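Drotberg gives packing staff at Arncombe a say in training their new robot arms

31 August 2018

Packing staff at Drotberg's returns and mixed goods site in Arncombe are helping to train the robot arms that will take over the most tiring part of their day, and the first results have delighted everyone on the shop floor.

The site handles goods that come back from shops and online customers. Toys, sports gear, kitchenware, framed prints and soft furnishings arrive mixed together in the same crates, and until this year every item was lifted out by hand, checked, and placed on the right belt. It is a job that needs a sharp eye, but it also means a great deal of bending and reaching over a shift.

Under the Jillico project, which began in March, the lifting is being shared with robot arms fitted with simple two-fingered grippers. People keep the part of the work they are best at: deciding whether an item is fit to be sold again, mended or recycled.

What makes the project unusual is the order in which things were done. Before any arm was bolted to the floor, Drotberg's partner Widmer built a computer version of the sorting table and let the robot practise there. Staff from all three shifts were invited to sit in, watch the practice runs and suggest what should go on the table next. They came up with 271 suggestions, and 194 of them have now been built into the software.

Many came straight from experience. Flat items are awkward because there is so little to get hold of. Balls roll. Anything soft changes shape when it is squeezed. Things end up pushed together in a corner, so the gripper has to find a way in without knocking its neighbours off the edge. These were all matters that packers dealt with every day without thinking, and it has been a joy to see them written down and put to use!

The project has also brought new roles. Over 50 members of staff have completed a course in running and resetting the arms, held during paid hours and open to everybody on site, whatever their background with computers. Those who have finished it can stop an arm, clear a jam, change the gripper pads and send a difficult item back to Widmer so that it can be added to the practice table. No jobs are being lost as a result of the change, and staff who would like to stay with hand sorting can do so.

Shift patterns have been looked at too. Teams now swap between the checking desks and the robot bays every two hours, an idea that came from the night shift and was quickly taken up by the others.

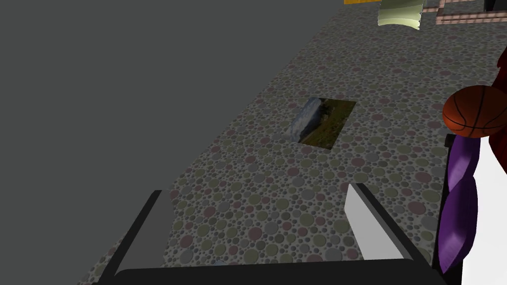 The simulated sorting table, with the gripper in the foreground, a picture card lying flat and a basketball among the items at the right.

The practice software will stay in use after the arms go live. A screen in the canteen corridor lets anyone follow the latest runs, and it has already drawn quite a crowd at break times, with plenty of friendly advice for the robot.

The next stage will see the second bay fitted out and a further round of training places offered, this time including the goods-in and loading teams. Drotberg will also open the bays to families of staff for an afternoon visit once the work is finished.

About Drotberg
Drotberg sorts, checks and repacks returned goods for retailers. Its Arncombe site employs 266 people.

About Widmer
Widmer develops simulation and training software for robots used in warehouses and small factories.

Notes to editors
Visits to the Arncombe site can be arranged through the Drotberg press office. Further pictures from the Jillico project are available on request.

ENDS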